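Folding black knits without shine or crease marks
Laundry and Storage board

irfan_rahman
Jan 9, 2018
I have 10 black tops, mostly cotton with some elastane, and every one of them comes out of the drawer with a line down the front. Current method is sleeves in, halves lengthwise, thirds from the hem, stored upright. The drawer is a Lumby, 196 mm deep inside. Is the fault in the fold or in the drawer?

mawar_p
Both, probably. Standing them up is fine if the packet is loose enough to spring back when you lift it. If you have to push the last one in, you are pressing all of them. Take two out and see if the line fades.

Also check what you fold on. A bare tabletop lets the bottom layer slide and you get a diagonal crease under the straight one. I use a woven table mat, which grips a little. Orange with a flower pattern in my case, and against that I can find the edge of a black garment without turning on another lamp. 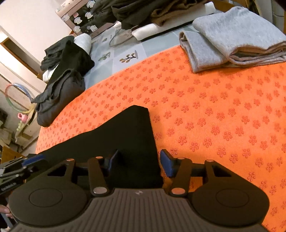 Weidong Cheng
Disagree on the mat. Anything with raised texture will print into a warm knit if you lean on it. I fold on a flat cotton sheet over the table and get no slide and no pattern.

mawar_p
Only if it is warm. I let everything cool first – 10 minutes on a rail – and I don't lean.

adeel.gondal
The fabric matters more than the surface. Elastane blends hold a fold if they go away warm. Plain cotton of the same weight mostly drops out after an hour on a hanger. I would also skip the lengthwise half. Fold the sides in to meet at the back, then go up from the hem. The front panel stays clear of any vertical line.

irfan_rahman
Tried Adeel's version on 8 of them. The vertical line is gone, but the packet is wider and I lose a row in the drawer.

Weidong Cheng
Then use a second drawer. A horizontal line near the waist is easier to hide than one down the middle.

yvonne_h
Or roll them. Same width, no hard edge.

adeel.gondal
Rolling curls the hem on anything light. Fine for a suitcase, poor for a month in a drawer.

yvonne_h
Mine have been rolled since April and the hems are flat. Double-stitched, though, so that may be the difference.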